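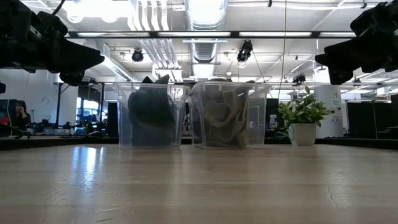

Sofia Panagiotou wrote to me in December to say that oil was a waste of a Saturday, and that any table used for proper meals wants varnish and plenty of it. I've had her message pinned over the desk ever since, and after six months with a tin of Jurkero hard wax oil I'd like to disagree with her, at length!

Print this page | E-mail to a friend

Jurkero Hard Wax Oil, clear satin, reviewed 24 June 2022

I came to this stuff by way of a very tired kitchen table. It had an old finish that went sticky every summer, and the rings from cups had gone right through to the wood at one end. I'd tried teak oil on it (lovely for a fortnight), then a water-based varnish that peeled at the corners, and by that point I was ready to throw a cloth over the lot and forget it.

The tin is small and the lid is a pig to open the first time, so have a flat screwdriver handy. Inside it's like runny honey, with a smell of oranges and old sheds that hung about in my kitchen for 2 days. I liked it. My neighbour did not. Give it a really good stir, right down to the bottom, as the wax settles there and the top half on its own goes on like cooking oil.

Sanding is the dull part. I went over the whole top with 120 paper, then finished with 220, and that's where I'd stop. Kilian Moser lent me his sander and told me to go much finer, so I did one leaf his way, and the oil hardly took. It just sat there in little beads and I was wiping it off for ages. I had to go back over that leaf and start again, which cost me a Sunday evening.

Then the fun bit. You put on a tiny amount, far less than you think, and rub it along the grain with an old cotton cloth. The colour comes up straight away! Mine went from a flat, dusty beige to something like toast, and all the figure near the knots jumped out. Wait twenty minutes, wipe off everything that will come off, and leave it overnight. Second coat the same. I did a third on the end where the children eat - probably not needed, but I was enjoying myself.

How has it lasted? Very well. Hot tea, beetroot, a spilt glass of red left until morning, felt pens (those came off with a damp cloth and a bit of rubbing). One white mark from a casserole dish did stay, and I was cross about it for a week until I rubbed a dab of oil into the spot. Gone by the next day. You can't do that with varnish, Sofia.

Search this site: enter keyword GO Advanced search

A few grumbles. The satin is shinier than the picture on the label, and if you want a truly matt top you'll need to knock it back with a fine pad. The leaflet is in very small print and doesn't say how long to wait before putting a hot plate down, so I gave it a fortnight to be safe. And please lay used cloths out flat outdoors to dry, as oily rags in a heap can catch fire by themselves. That warning is on the back of the tin, under the price sticker on mine.

I bought it from the paint shop in Durkville, where Celeste Riquelme had a scrap board on the counter with one, two and three coats side by side. Well worth asking to see if you're passing. I've since done two stools and a bread board, and there's still a good third of the tin left. The bookcase is next, once I've cleared it.

Print this page | E-mail to a friend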